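Skamthorpe Opens Self-Serve Breakfast Counter With Standard Place Setting

Skamthorpe has opened a self-serve breakfast counter on the ground floor of its Alarcón building, replacing the boxed breakfasts that had been delivered to the site on weekday mornings. The counter entered regular service in May 2019 after a trial in the smaller Dakness annex.

The counter is laid out in stations. Each station holds a toaster, a placemat, a plate, a bowl and a spoon. The fixed items stay in position between sittings; plates, bowls and spoons are exchanged after each use and go back to the dish room on the lower level. Coffee and juice are handled separately, on a cart near the stairs, and are not part of the new layout.

The building has seats for 78 people at breakfast. Under the earlier arrangement, food arrived in one delivery and was set out at a single table, which produced a line back to the main doors on most mornings. Spreading the toasters out was the main request from staff who answered the site survey in October.

Bagels are the default item. They are supplied sliced or whole, and guests who want theirs toasted do it at the station. Cereal and fruit are offered in the bowls. Hot dishes are not planned, as the ground floor has no exhaust hood and the building owner has not approved one.

Each place is built up on a round mat of coiled jute rope. The mat is wide enough to take the bowl and plate together, and it keeps the base of the bowl off the counter surface. Jute was chosen over cork and felt during the trial. It sheds some fiber when new, so mats are shaken out and brushed before first use. They are not machine washable and are wiped with a damp cloth, then dried flat.

The bowl is a large blue-gray piece with a smooth, rounded wall and faint horizontal ridges. It stands to the left of the plate, which is shallow and peach-colored. The spoon has a purple plastic handle and a polished metal bowl. Behind them is a black KitchenAid toaster with four slots, two levers and two round control knobs on the front, so that two people can share a unit.

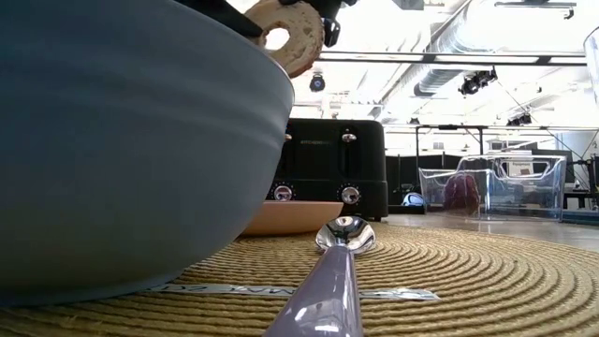

Supply and Replacement

Tableware for the counter was ordered through Cuvden, which also supplies the Dakness annex. The first order came to 964 pieces across plates, bowls, spoons and mats, including reserve stock. Mats are held in a dry cabinet away from the dish room. A second order of 500 plates is on hold until breakage figures are available for the first full quarter.

Plates and bowls are checked for chips as they leave the dishwasher. Chipped pieces are withdrawn and are not repaired. Spoons are washed in open baskets, handle down, on the standard cycle. The plastic handles are kept out of the high-temperature drying stage, which dulled the finish on several test pieces at Dakness.

Toasters are unplugged at the end of each sitting and left to cool before the crumb trays are emptied. The outer surfaces are wiped with a soft dry cloth. Abrasive pads have been removed from the counter supplies — black gloss finishes show fine scratches quickly under the overhead lights.

Electrical Work

The stations required new outlets along the rear of the counter. Each toaster has its own circuit, and no extension cords are used. The work was done over two weekends and passed inspection before the counter opened. Cords run behind the units and do not cross the mats.

The counter top itself was kept from the previous fit-out. It was sanded and resealed at the same time, and the joint along the wall was filled to stop crumbs from collecting there.

Hours and Access

The counter is open to building staff and registered visitors on working days, from 7:00 a.m. until 9:30 a.m. Toasters are switched off at 9:15 a.m. Guests are asked to leave used plates, bowls and spoons on the return rack and to leave the mats where they are.

Skamthorpe expects to serve 1000 breakfasts a month at the Alarcón building. The layout will be reviewed in October, when the plate order and the number of stations will be settled. The Dakness annex will keep its current arrangement until then, with the same mats and tableware but a shorter counter.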